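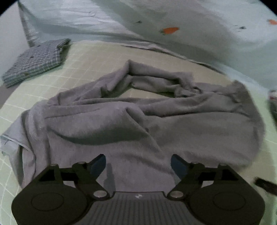
Vollano Bath Towel, Gray

Product no. 1892
Range: Vollano bath and bed
Maker: Mladenović
Page updated June 2019

General
Terry bath towel for domestic use. Loop pile on both faces, flat hem at the ends. The hem is woven without pile and reads as a lighter strip against the body of the towel. Sold singly. The matching hand towel is product no. 1020 and is ordered separately.

Material
Pile: combed cotton. Ground: cotton. Hem: cotton, double turned, lock stitched. Piece dyed after weaving, so shade can vary slightly between lots. Order all towels for one bathroom at the same time if an exact match matters.

Washing
Wash before first use. Warm cycle, like colors. No fabric softener; it coats the loops and reduces absorbency. No chlorine bleach. Lint is normal for the first few washes and the towel should be kept apart from dark clothing until it stops.

Drying
Tumble dry on medium or line dry. Shake out before drying to lift the pile. Do not iron the terry. The hem may be pressed on low if it curls.

Folding
1. Lay the towel on a bed or other flat surface larger than the towel.
2. Pull the corners out and smooth the folds toward the hems.
3. Fold in half lengthwise, edges even.
4. Fold in thirds across the length, hem to the inside.
5. Stack with the rounded fold facing out. 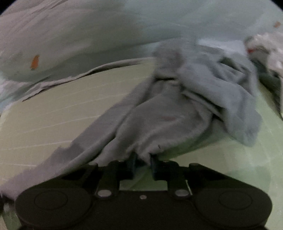
Gray cloth, unfolded, on a pale yellow-green surface.

Storage
Store fully dry on an open shelf or in a ventilated closet. Stacks of up to 9 towels keep their shape. Taller stacks flatten the pile at the bottom.

Snags
A pulled loop does not run. Cut it level with the pile using small scissors. Do not pull it through.

Testing
The hem construction was tested by Ankica Obradović at the Mladenović sample room. Samples were rubbed for 2000 cycles along the stitch line with no open seams. Test sheet available on request.

Supply
Distributed by Trosport. Cartons ship flat. Trade inquiries: Arben Dimitriou. Returns and shade matching: Heledd Lewis. The next dye lot is due in August.

See also
Vollano hand towel, gray, 1020
Vollano bath mat, gray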